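Category: Books & History > Prison Labor

Lamont Prison Farm paperback, worth the money?

marbridge_reader
Has anyone read the new edition of the Lamont book? The hardcover was priced like a used car, so I waited. It lands in June with a new afterword by Adjoa Owusu, and I'd like to know if I'm paying for history or for an afterword.
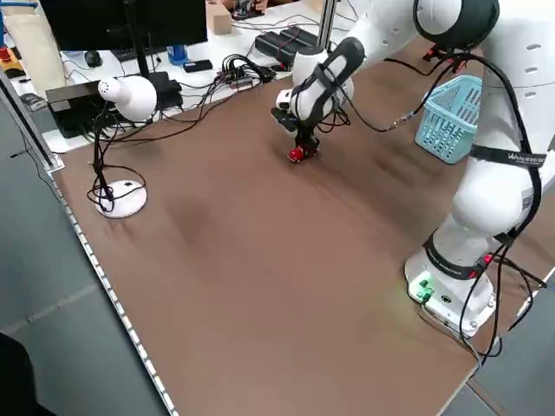 My library copy had most of chapter four underlined by a stranger with strong feelings about cotton, so I'd also like one I can read in peace.

s_shirazi
Buy it. The chapter on the Wedano cannery strike is the best 85 pages on convict labor I own. The afterword is fine — it mostly thanks people.

wumpini_b
Disagree. The strike chapter leans on one warden's ledger, and he was hardly a neutral bookkeeper. He lists 3,784 men on the rolls. The state report for the same year says 3,954. That's a lot of men to misplace.

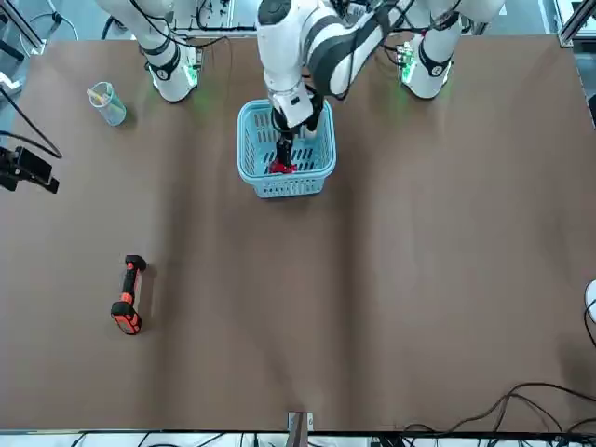

Re: the ledger

s_shirazi
The author covers the gap in note 13. Men leased out to the railroad were counted twice.

wumpini_b
I read note 13. It says "probably." I've built shelves on firmer ground.

marbridge_reader
So there are two editions and the notes are the exciting part. Does the paperback keep them, or do I get sent to a website?

s_shirazi
Keeps them. Tiny type, bring a lamp.

7 comments | 2 shares
Print this thread | E-mail to a friend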